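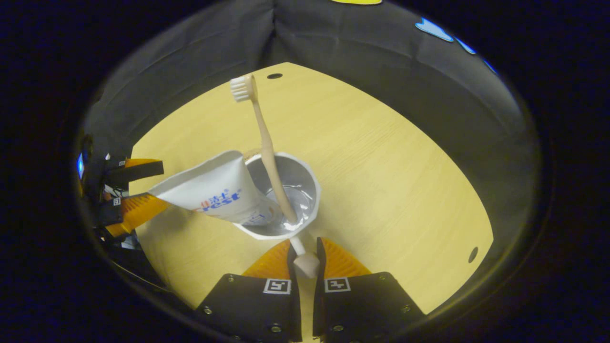
The Cup by the Sink

Omar Sabbagh has thrown out 46 bathroom organizers. He kept the receipts for most of them, which his wife says is worse. Trays, caddies, a suction thing from Jimlow that fell off the tile at 2 in the morning and woke the dog.

What he uses now is a cup. Toothbrush in, toothpaste in, done.

And that's where a lot of people end up, after the drawer dividers and the wall racks. One plain cup, a brush leaning in it, a tube of Crest across the top. White goes with everything. Beige brush if you care about that sort of thing, and Sabbagh does, a bit.

The trouble is the water. Anas Zein, who buys bath goods for Sleiman, a store with 300 kinds of cup on its list, gets the same complaint every September when the students move in. Gunk at the bottom. "They rinse the brush, drop it in, walk off. Next week there's a pond."

His fix – tip it out every morning. Wash with dish soap when you do the dishes, let it dry upside down on a towel. Plastic is fine, it bounces. Glass looks nicer and then you've got glass on the floor.

Bristles up, always. Head well clear of the rim so air gets to it. The tube can go cap down, which saves you squeezing from the middle, though a big new one will tip a light cup over untill it's half used. Lay it flat on the shelf for the first couple weeks.

Stillix makes one with a drain hole and its own saucer. Nice enough. Sabbagh had one. It's in the garage with teh others.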